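Workshop notebook, Plisuvico export records project
2022-08-17

Carried on with the export licence matching for the Jonero file. The aim is still to tie each licence entry for naval and airframe components to a company division, so that the totals can be broken down below group level. At present we have one figure for the whole of Jonero and no means of saying how much of it is military.

State of the table this morning: 43 entries with a division assigned, 40 without. Most of the unassigned ones name only the holding company as exporter. Colleen Poirier suggested using the registered site address as a proxy. I tried it on the older entries first and it works where the site does one thing. It fails for Stastow, where the same address is used by the marine propulsion business and by the civil pump business. Left those blank and marked them S in the notes column.

Subsidiaries. Zacharias was entered as wholly owned in the July version. The annual accounts give it as a joint venture consolidated by equity share, so its sales should not be added in full to the parent. Corrected in the master sheet. The chart on the shared drive still has the old total and should not be quoted until Francine has redrawn it.

Definitions, because this came up again with Tapio Salminen on the phone:

- "Military" is taken from the control list category on the licence, whatever the company calls the product.
- Dual-use items go in their own column and are never added to the military column.
- Licence value is the maximum authorised. It says nothing on what was delivered.
- Open licences have no value and are recorded as present or absent.

Tapio would prefer to estimate a value for open licences from previous deliveries. I am against it. The delivery returns we hold cover 3 years and two of the destinations are missing from them. If we do estimate, it has to be a separate table with its own note on method.

Currency: all values under 3000 euros were dropped by the import script. This was put in to get rid of test rows and it also removes spare parts. Took the threshold out and reran. The new rows are mostly seals, cable sets and printed manuals. They make little difference to the totals but they do show destinations that were not in the list before, so the destination count in the draft needs redoing.
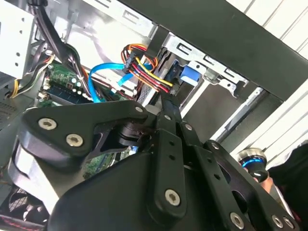 Component categories are the next weak point. The control list splits by function and the company catalogues split by product line, and the two do not map one to one. Electronics is worst: a complete unit and a bare enclosure can sit under the same product line and different list entries. With an open desktop computer case the drive bay area and the coloured power cables are plain to see, whereas a catalogue line reading "processing unit, rugged" gives no clue to what is inside. For these I have used the licence wording only and ignored the catalogue. Harpreet Campbell has the long list of product codes and will check the ones beginning with E.

To do:
- Second reader for the Stastow rows (Kirsten Kennedy)
- Redo destination count
- Ask for the missing delivery returns again, in writing
- Rename the dual-use column, the present heading is misleading
- Back up the master sheet before the next import

Not yet looked at the offset agreements.

2 comments | 3 shares

Recent entries
Zacharias: ownership and voting rights
Reading the end-user field
Import script, change log
Stastow site addresses

Contact the project | Back to top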